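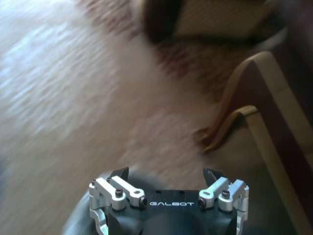 A robot's hand, ready to grab. It has two black fingers and no thumb!

Have you ever tried to tidy a living room while a crowd of strangers watched you? I haven't, and I don't think I'd like it. But last September I went to an open day in Vilstead where a robot did exactly that, and it didn't look nervous one bit.

The open day was run by a robot workshop called Dorna. There were 40 of us squeezed in behind a rope, mostly kids, and a few parents who kept sneaking to the front (I saw you, Dad in the green hat). Our guide was Alina Voicu. She teaches robots how to do jobs around the house, and she started by asking us all to hold up one hand.

"Now pinch your thumb and finger together," she said. "That's the only move my robot's hand can make. Open and close!"

The proper name for a hand like that is a gripper. Yours has lots of little bones and muscles in it. A gripper has fingers, some metal bars called links, and a motor. When the motor pulls on the links, the fingers come together. When it pushes, they spread apart again. The links are fixed on with screws and pins, and the pins work the way your knuckles do – they let the parts swing.

We all had a go at being grippers. Try it at home! Use two fingers like a pair of tongs and see if you can pick up a sock, a pencil and a grape. The sock is easy. The pencil rolls away. The grape – well, go gently with the grape.

How does a robot know what to grab? It uses cameras. One camera can sit up high, like your eyes, and look at the whole room. Another can sit right down by the wrist, so the robot gets a close-up of whatever is between its fingers. Imagine having an extra eye on your arm. You'd never lose anything under the couch again!

Then came the part I'd been waiting for, which was trash.

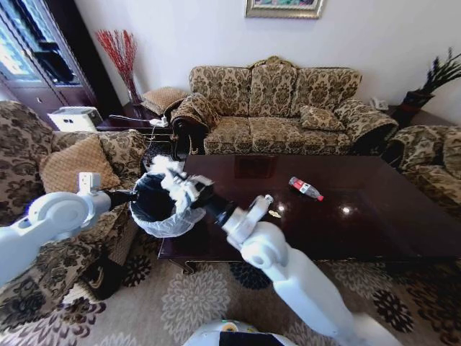
Think about how you throw away a tissue. You probably toss it from across the room and miss (I do). Robots usually take the careful way. One arm holds the bin steady, the other arm brings the tissue over the top, and then the fingers open. Both arms have to agree on where the bin is. If one of them is off by even the width of your thumb, the tissue ends up on the carpet.

Tissues are tricky, too. A block stays the same shape when you squeeze it, but a tissue squishes and flops and sticks out in all directions. The robot can't learn just one tissue shape and be done. It has to practice with lots of them. Alina told us her team once did 93 practice tries before lunch, and her helper Jarlath Brennan had to scrunch up every single tissue.

A girl named Candela Cuesta put her hand up and asked if the robot gets bored. Alina said no, it doesn't feel bored or tired or grossed out, because it doesn't feel anything. Jarlath said he gets bored enough for both of them.

I asked if it could do my bedroom next. Alina asked me how many things were on my floor, and I decided to change the subject.

If you'd like to see a robot at work, ask at your library or science museum, as lots of places have open days now. Bring questions. And if they let you try the gripper controls, start with a sock.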